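I run the packing side at Nellside, a gift shop with a mail-order business that got bigger than we planned. Last August we put a robot arm on the packing counter, and ever since then people who run small shops have been asking me how we did it without everybody quitting. So here are my notes! They're mostly about the people part, with enough of the setup mixed in that you can copy what you like.
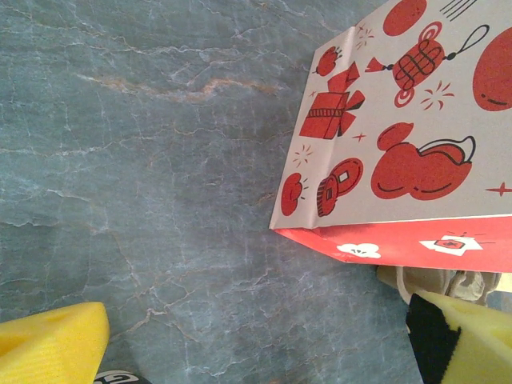
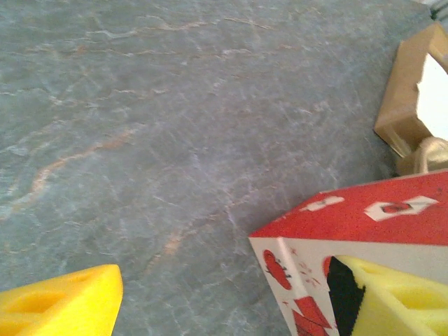
## Before you touch anything, write down who does what

I mean really write it down. Marisol Ochoa had been packing for us for years, and when I asked her for the steps she gave me four. Then I stood next to her for a morning and wrote down 18. She was squaring up corners, checking for scuffs, turning the nice side of the bag toward the customer, and setting aside anything that felt too light. None of that was in our training sheet (which was one page and had a coffee ring on it).

Go through your list together and mark each step:

- **R** for things the robot can try
- **P** for things a person keeps
- **?** for things you'll argue about

We had a lot of question marks. Leave them with a person for the first month. You can always hand them over later, and it's a lot harder to take them back once the schedule has been built around them.

## Pick boring items first

Start with whatever holds its shape. Boxes with flat sides are great. Paper bags are a pain, and the holiday ones we sell are worse, so we held those back until Bautista Iturra had spent a few weeks fiddling with the grip settings. He likes that kind of thing. I don't, and if you're like me, find your Bautista before you sign anything.

Our starting routine went like this:

1. Choose one product and put only that product on the counter.
2. Run it slowly, with one person standing where they can reach the stop button.
3. Write down every drop, squeeze and miss, even the silly ones.
4. Change one setting, then run it again.
5. Move on to the next product when the person at the button says so.

Step 5 matters more than it looks. I tried to be the one who decided, from my desk, and Marisol told me pretty plainly that I wasn't the one picking up the dented boxes. Fair enough! She's been signing off on new products ever since.

## Make the new jobs real jobs

This was my biggest mistake. I told everyone "you'll be supervising it," as if that meant anything. For three weeks people stood there, bored stiff, waiting for it to fumble something. Soledad Meléndez said she was more tired at the end of a shift than she used to be when she packed everything herself, and I believe her. Watching is hard work.

So we rewrote the shift:

- One person stays with the robot, two hours at the most, then swaps.
- One person does quality checks and gift notes.
- One person handles the odd sizes and anything breakable.
- Grip changes go in the shared log, with initials, so the next shift isn't guessing.

Put the new duties in the job descriptions and adjust the pay to match. We added a bit per hour for anybody trained on the robot, and then trained everyone who wanted it. Ezequiel Cisneros didn't want it. He does odd sizes full time now and he's very happy back there with his tape gun.

## Decide what the numbers are for

The software will count everything. Ours told me we'd moved 3,842 items in the first season, and on our best day it was 758. Great, but the log can also show who was standing there during every stop, and the crew figured that out before I did. Things got chilly for a while.

What we agreed on, and taped to the wall:

- Counts are for ordering supplies and planning shifts.
- Stops get logged by product, with no names.
- Anybody on the crew can look at the reports.

I'd have that conversation on day one if I were doing it over.

## A few small things

Clear the counter at every shift change, all of it. Keep a bin nearby for spare tissue and scraps. Set your daily target lower than the sales rep suggests (we started at 400 and stayed there a good long while). And keep one full hand-packing shift a month so the skills don't go rusty. We had a power cut in the busy season and Marisol had the whole line going by hand within ten minutes.

I'm still working on the schedule for bags. When Bautista and I have a version that the evening crew can live with, I'll add it to this page.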